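Florkance Center to Open Renovated Study Floor in September

The Florkance Center for Continuing Education will open its renovated second floor to students and the public in September, the Center has announced. The work took 13 months and is the largest change to the building in 30 years.

The new floor has 125 seats, four classrooms and a reading area that will stay open until 9 p.m. during the fall term. Evening classes in bookkeeping, English and Turkish will move there from the rented rooms on Navik Street, where they have been held during construction.

"Many of our students come to us after a full day of work," said Wendy Birkett, director of the Center. "They asked for good light, a place to sit before class and a door that is not locked at six. We have tried to give them those things."

The project was designed by the architecture firm Prena. Walls between the former offices were taken down, the windows on the courtyard side were replaced, and the ceiling was fitted with panels that reduce noise. The main staircase was repaired and kept in its original form. An elevator now serves all floors - a change that students and staff had requested for many years.
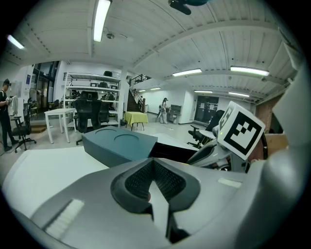
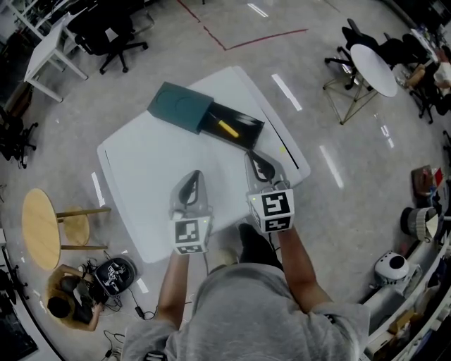

Class schedules will change slightly as a result of the move. Morning courses will begin at 8:30 a.m. in place of 8:15, and the break between evening sessions will be extended to 20 minutes. Students who are already enrolled do not need to register again. Room numbers will be sent by email before the start of term and posted at the front desk.

The ground floor cafe, Güneş, will remain open through the move and will offer hot meals in the evening for the first time. Its hours will be extended to 8 p.m. while classes are in session.

Orvokki Rautiainen, who heads the language program, said the new rooms would allow the Center to admit students who are now on the waiting list. The list for beginning English has been full since the spring. Two more beginner groups are planned for the fall, one in the morning and one in the evening, and a conversation group will meet at noon in the reading area - no registration is required for it.

The rooms on Navik Street will be returned to their owner at the end of the summer term. Books borrowed from the temporary library there may be returned at the Center's front desk, and no late fees will be charged during the move.

Registration for new students is open at the front desk until 6 p.m.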